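[venum-users] Re: Block segmentation drops out on white tables

Reading time: 2 minutes

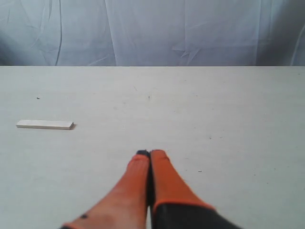
The plane fit in Venum is where I would start, before touching the detector. The default inlier distance is 6 mm, and anything lying flat and thinner than that gets absorbed into the table and never reaches the clustering step. Color won't rescue it in a setup like this one, where the wood is nearly the same tone as the tabletop and the only edges worth having are the darker strip along the front of the block and the small shadow at its right end. The shadow is a problem of its own, as the edge detector tends to treat it as part of the block and push the center toward that end.

The earlier message, for anyone reading out of order:

> We moved the Birville cell to a white top in April and the block
> detector has been unreliable since. Same blocks, same wrist camera,
> same launch file. On the old dark top it found them every time.
> Now it either returns nothing or returns a box with the center
> off to one side. Out of 46 logged frames, 14 had no detection at all.
>
> I tried raising the exposure and it got worse. I also tried lowering
> the confidence threshold, and then it started reporting blocks where
> the gripper fingers are.
>
> Is there a color model I should be retraining, or is this a
> calibration problem? I would like to avoid retraining if I can.
>
> Greer Geddes

Greer, I would not retrain yet. Things to try, in this order:

1. Set plane_inlier_mm to 2. If your depth is too noisy for that, average a few frames while the arm is holding still. The averaging node ships with Venum but is off by default.

2. Turn on the self mask. The fingers come up from the bottom of the view and reach well into the table area, so a low threshold will pick them up sooner or later. The mask uses the joint state to project the finger model into the camera. Check that your model covers the dark tip pad and the housing as well as the orange parts. The stock model in Rundel leaves the pads out, and I have had a leftover pad come through as a very small object.

3. Bring the exposure down. Raising it washes out the front edge, and you need that edge. Go down until the table reads light gray, then stop.

4. Crop to the table polygon before clustering. A wrinkled cloth behind the table gives you plenty of edges, and there is no reason to process them. The far edge of the table is straight and easy to find, so the Gillies crop tool should get it without any hand editing.

5. Set a minimum cluster size. Specks and scuffs on a white top show up much more once the exposure is down.

As for calibration – it could be adding to the offset, but it would not explain frames with no detection. A bad hand-eye transform gives you a block in the wrong place. You would still get a block.

One quick way to separate the two is to lay the block down with its long side across the view, record the reported center, then turn it end for end and record again. If the center stays shifted to the same side of the view both times, look at the shadow first. Then move the lamp to the other side. If the error moves with the lamp, it is the shadow. If it stays put, run the calibration again.

If none of this helps, please post the plane coefficients and one raw depth frame. The color frames don't tell me much about the fit.

Related threads
- Plane fit unstable after moving the camera mount
- Self mask lags behind fast wrist moves
- Gillies crop tool: saving polygons per cell
- Averaging node drops timestamps
- Finger models in Rundel, which ones are current?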